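Linen sheets: worth it or are we all kidding ourselves?
Home & Household > Bedding and Laundry
12 October 2022

horacio_b
Okay so my wife has been asking for linen sheets since June and I finally priced a set. I nearly fell over. The Nikosetti queen set is over 2000 with the duvet cover (we're in pesos, but still, that's a car repair). I've slept on whatever was on sale my entire life. Can somebody who owns linen tell me if it's really that different? We both sleep hot and the bedroom faces west, so summer nights are rough.

kartinisaragih
Yes, get them! I've had the same set for 8 years and they only get softer. I sleep in a humid place with no AC and cotton sateen was like being shrink-wrapped. First month they feel like a burlap sack, I won't lie to you, but stick with it.

Ojeda_P
Going to disagree with Kartini here. I bought linen, gave it a full year, and went back to cotton percale. Linen is scratchy on my legs and mine shed lint all over the dryer. A decent percale is crisp, cool and costs a third as much. Horacio, start there before you spend car repair money.

kartinisaragih
Pascual what did you wash them in though? Fabric softener ruins linen, and so does a hot dryer.

Ojeda_P
No softener, warm wash, low dryer. I did read the label lol. Some of us just don't like the feel.

wiesia_u
My grandmother ironed every sheet in the house, damp, with the window open, and I still think nothing beats that. But I have a job. These days I wash at 86 on the dial (Fahrenheit, before anybody yells), shake them hard and hang them over the banister. Percale needs it more than linen does. If you leave percale in the dryer after the buzzer goes you'll be looking at those creases all week.

horacio_b
Ironing sheets is not going to happen in this house. How bad is the wrinkling if you skip it?

Ismael.Bez
Depends how fussy you are. I never iron and mine look like this by the time they hit the bed, doesn't bother me one bit.
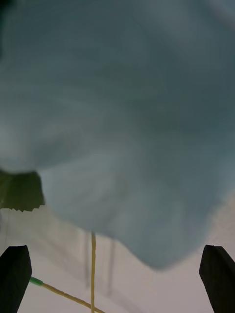

The only thing I'd say is check the pocket depth on the fitted sheet. I bought a Rulter set on clearance and the corners popped off every single night until I gave it to my sister. Mattress toppers add more height than you think.

wiesia_u
Ismael you monster, at least give them a good shake first!

Ojeda_P
Pocket depth is good advice. Also most places sell single pillowcases. Buy one linen and one percale, sleep on each for a week and let your face decide.

horacio_b
Oh, I like that. Sekport has linen pillowcases for 90 so I'm not risking much. She gets the linen one first, I'll take percale, then we swap. Will report back if we're still speaking.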